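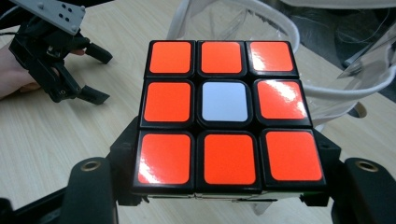
The Cupboard Under the Stairs

In praise of the holiday cottage games shelf, and the odd, battered, wonderful things that end up on it

The rain came in over Dreladness at ten past two, while we were still carrying bags from the car, and by the time the kettle had boiled you couldn't see the harbour wall. My daughter had already found the cupboard. She was in it up to the waist, passing things out backwards: a draughts board, a box of dominoes with a rubber band round it, half a pack of Happy Families, a jigsaw of a steam fair, and something called Skastinora, which had no rules and a great many small blue boats.

I have been coming to rented cottages since I was four and I still get a jolt of pleasure when I open that cupboard. There's always one. It might be a shelf by the fire or the bottom drawer of a dresser, and once, in a converted chapel, it was the inside of the pulpit. It never holds what you'd choose. A family left to stock its own games shelf will buy the same six boxes as everyone else, but a cottage shelf has been filled by strangers over thirty summers, and you get whatever they were given, got bored with or forgot to pack.

We were in the house for a week in August and I think it was dry for two afternoons. What a week! We played Skastinora on the first evening with rules my son made up on the spot (boats of the same size can't touch, and the person wearing the most wool goes first) and by the third evening those rules had got so complicated that we had to write them on the back of a tide table. We left them in the box. I like to think of the next lot arguing about the wool.

The cottage belongs to Toàn Vũ, who has looked after it and the one next door for 27 years and who came round on our second morning with a spare fuse and a bag of plums. I asked him where the games came from and he pulled out a kitchen chair and sat down, so I knew I'd asked the right thing.

"I bought the dominoes," he said. "And a Ludo, but somebody's dog had it. Everything else just turned up."

He keeps a notebook. He started it when he found a chess set that hadn't been there the week before, a good one, heavy, in a box with a sliding lid, and rang the family who had just gone home to ask if they wanted it posted. They said no, they'd meant to leave it. After that he wrote down whatever appeared and whatever went, in pencil, with the month. The notebook has 467 entries now, and reading it at the kitchen table was the best hour of my holiday. Snakes and Ladders, no ladders page. Colouring book (finished). Spirograph, then a year later, Spirograph gone, then the following Easter, different Spirograph. There's a run of three summers in which the house gained nothing but packs of cards, and a lovely, baffling line that says only "More marbles."

The jigsaws are the heart of it, as they are in every cottage I've stayed in. A jigsaw wants exactly what a wet holiday has, a big table that needn't be cleared and people wandering past it all day. You get the serious ones who sit down and sort the edges, and you get my husband, who goes by with a piece of toast, puts in one bit of sky that everyone else has been hunting for since breakfast, and walks off whistling.

Our steam fair said a thousand pieces on the lid. When we'd finished there was a fair amount of box left over, so to speak, and my daughter tipped it all out and counted the lot, the ones in the picture and the ones that clearly came from somewhere else -- a bit of kitten, a bit of castle, a lot of sea. She got to 1,049. Toàn was delighted with this and wrote it in the notebook straight away.

Some things never settle in. He says electronic games go home again, or stop working and sit there until he gives up on them. Anything with sand in it is gone within the month. A twisty cube puzzle will stay for years, though, because people pick it up while the pasta is cooking, get one side nearly right and put it back for the next person. Card games with a long rule book get opened once. What lasts is anything you can start while someone is still drying up.

I went looking for other cupboards after that, the way you do when you've decided something is important. The bookshop on Grekovgate, up the hill from the ferry, has a rack of secondhand games by the door, and the woman at the till told me that she sells most of them to visitors on the first day of a wet spell and gets a good many back as donations at the end of it. The same copy of a whodunnit has been through her shop three times, and the lead pipe is now a bit of drinking straw wrapped in foil.

Then there was Ó Ceallaigh's, the pub at the far end of the front, where the games live in an old bread bin on the windowsill. We went in for chips and stayed until they were stacking the stools. A couple at the next table were playing bagatelle on a board so worn that the numbers had been painted back on, not very straight, and they let my son have a go, and then his sister, and then we were eight people round one small table, shouting at a ball bearing. I don't know their surname. I do know that she is ruthless and he cheats.

I'd forgotten how quickly a game does that. At home we own plenty, all complete, all with their instructions, up on top of a wardrobe where it takes a chair and a row to get them down. Since we got back I've moved them to the shelf beside the kitchen door, at child height, with the lids off the ones that stick, and I've taken away the two that always end in tears. The draughts come out most nights now, often for ten minutes before tea. My mother, who came for the weekend and claims not to like games, beat all of us and asked when she could come again.

We did leave something behind at Dreladness, of course. I'd bought a box of pick-up sticks at the bookshop, the proper long ones with the pointed ends, and on the last morning my son put it in the cupboard behind the dominoes, then moved it to the front so that it would be found. Toàn was outside with the bins. He had the notebook in his back pocket.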